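Locker and storage project – progress update for August
Ulside shared workspace, prepared for the Zacharias community grants program

Hello again, and thanks for being so patient with us while the delivery dates moved about. I'm happy to say the lockers are in and people are using them! The grant was for $8,400 in two parts, and of the first part we've spent $843 on locks and spare keys, plus $700 on moving the old shelving out (dearer than I'd hoped, the stairs were to blame).

The lockers came from Bellard and they're a plain grey-beige metal, with vent slots in the doors and a lock on each one. I like them more than I thought I would. We did the clean-out on Tuesday and went through the compartments one by one, top row first, with the doors left open for airing. 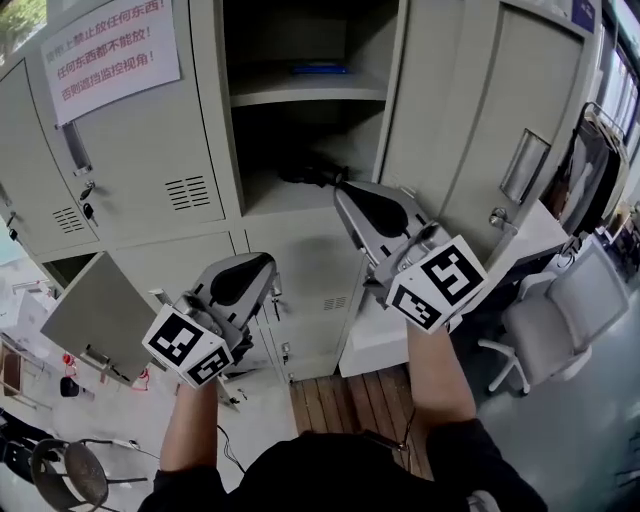

Report and words by the project coordinator, Riltarov Storage Project

The notice taped to one of the upper doors, printed in red Chinese, asks everyone not to put anything on top of the lockers, as it blocks the view for monitoring. I'd like an English copy next to it before the new members start. Keys are a bit of a sore point – people leave them sitting in the locks – so we're going to try numbered tags and a hook board by the door.

Still to do: 13 compartments need their name cards, and 8 people are on the waiting list for a lower one (everybody wants a lower one, my knees would disagree). I'd also like to get the cable off the slatted wooden floor panel and run it along the wall, and shift the white desk down a little so the doors beside it can swing right out. The second part of the money should cover all of that, and I'll send the receipts through with the next update.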